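How to set a plain place setting (the quick way)

Ok so this is the everyday version. Plate, fork, knife, mat. No soup spoon, no folded swans. I wrote it out for my cousin when she moved into the Boltby flat and people keep asking for it, so putting it up properly.

What you need
A placemat
A plate
A fork and a knife
A tray for carrying
Dry dish towel

Before you start
Wipe the table. Then wipe it again with the dry towel, mats stick to a damp table and you'll be peeling them up later. If you set on a board like I do, check it sits flat. Mine used to rock. Folded bit of card under one corner, fixed.

Load the tray
Everything for one person goes on in one trip. Plate on the bottom, silverware beside it with the handles all facing the same way. Don't pile silverware on the plate – it scratches, and it slides when you turn the corner.

Put the tray down close to you, between you and the mat. Not off to the side. You want short reaches.

Step 1. Mat
Lay it straight to the edge of the table. Striped mats are easiest, just line the stripes up with the edge and you're done. Plain ones I go by the hem. Leave a little table showing at the front so nobody's sleeve drags it off.

Step 2. Plate
Hold it by the rim, both sides, lower it straight down. Thumbs off the middle. A wide rim helps here. Leave room on both sides if you're doing fork left, knife right.

Which brings me to

Step 3. Fork
The standard way is fork on the left, knife on the right. At home I put both on the right, fork closest to the plate. We're mostly left handed eaters or one-fork eaters and it's one less thing to reach across. Do whichever you like but do the same for evrybody at the table.

Handle toward the person sitting down. So if you're setting from the far side, the tines point back at you. Looks upside down while you're doing it. It isn't.

Step 4. Knife
Last thing off the tray. Pick it up by the handle, lift it clear before you move it across, then lay it down next to the fork. Blade faces the plate. Wood handles and metal ones both go the same way, handle ends level with each other. Nudge with one finger if they're not.

Step 5. Tray away
Take it off the table before anyone sits. Glass goes up past the knife, napkin under the fork or on the plate.

If your silverware has wood handles
Don't soak it. Wash, dry right away, bit of oil in April and again when they start to look chalky. Thats it.

Setting for 4? Do all the mats first, then all the plates, then forks, then knives. Much faster than finishing one seat at a time.

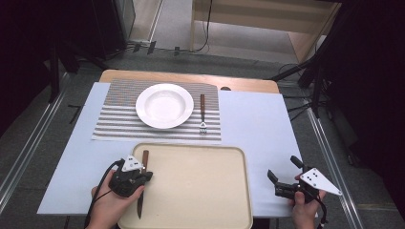 Glykeria Fragkou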